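Prilik Doppelarm-Tisch für Sortierarbeiten

Seite drucken | Per E-Mail senden

Artikel-Nr. 674. Lieferbar ab Februar.

Der Prilik ist ein Arbeitstisch mit zwei schwarzen Roboterarmen, die sich gegenüberstehen. Er ist gedacht für Betriebe und Schulen, die kleine Behälter, Deckel und ähnliche Teile sortieren wollen und dafür keine ganze Anlage brauchen. Wir verkaufen den Tisch fertig montiert, auf Wunsch auch als Bausatz.

Die Arbeitsfläche ist schwarz und matt, damit helle Teile für die Kamera gut zu unterscheiden sind. Dunkle Teile brauchen mehr Licht – das sagen wir bei jeder Beratung dazu. Zu jeder Seite gehört eine helle Holzleiste. Am Gehäuse der Greifer sitzt eine kleine grüne Anzeige, die man auch vom Bedienplatz aus sieht.
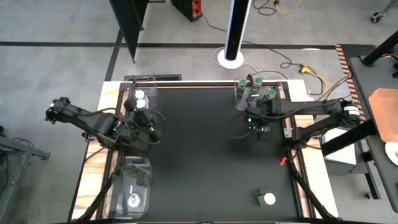
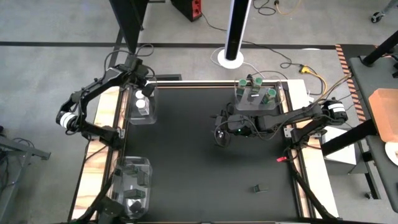 Beide Aufnahmen: Doppelarm-Tisch mit drei durchsichtigen Kunststoffschalen.

Lieferumfang

Tisch mit zwei Armen und zwei Greifern
6 Schalen aus klarem Kunststoff
Netzteil, Anschlusskabel und Not-Halt
Handbuch auf Deutsch und Englisch

Behälter und Deckel sind nicht enthalten. Die Schalen kann man frei auf der Fläche verteilen, am besten in die Ecken, so bleibt die Mitte für das Ablegen und Greifen.

Aufstellung

Der Boden muss eben sein. Bitte planen Sie hinter dem Tisch 900 mm freien Platz und führen Sie die Kabel nicht durch den Laufweg. Die erste Einrichtung dauert einen halben Tag und wird von Cosmin Coman oder Gifty Kpodo bei Ihnen vor Ort gemacht. Im Preis ist sie enthalten, die Anfahrt wird extra berechnet.

Wartung

Nach 2000 Betriebsstunden sollen die Gelenke geprüft werden. Die Greiferbacken kann man selbst wechseln, man braucht nur einen Innensechskantschlüssel. Ersatzbacken haben wir immer am Lager.

Fragen zu Preis und Lieferzeit beantwortet Ecaterina Vlad.

Ähnliche Artikel
Greiferbacken Pivanora, weich
Schalensatz Pivanora, klar
Beistelltisch Gavrilă mit Rollen
Kabelführung Kirov für Tischgestelle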